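Progress report to the Dudden Fund, Jan 11, 2025
Prepared by Farah Lumbantobing, Starovbridge workshop

Dear Joelle,

Thank you for being so patient with us over the holidays, and for the kind note you sent to the whole team - it is still pinned up by the kettle. I'm glad to say the folding work is moving along nicely again.

When I last wrote we had 690 demonstrations, all of them done by remote control. Bahman and Marlina have now added another 200 on T-shirts alone, and Marlina in particular has become wonderfully smooth at it. We threw out 20 of the new ones where a sleeve had been left bunched underneath, which felt a pity, but the robot would only have learnt the bunching from us.

The harder lesson has been the last press, when the hand flattens the finished fold. Our operators can't feel the cloth, so they tend to push too long, and we've started asking them to let go sooner than seems natural.
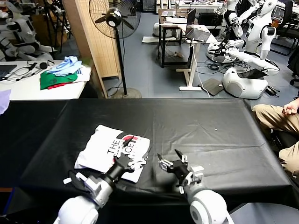

We would like to move on to long sleeves next, and then to towels, which Samer thinks will be easier (I have my doubts!). We'd need 3 more weeks of operator time for that, within the sum already agreed. The full set should be ready for you by June, and you'd be very welcome to come and have a go at the controls yourself before then.

With warm wishes,
Farah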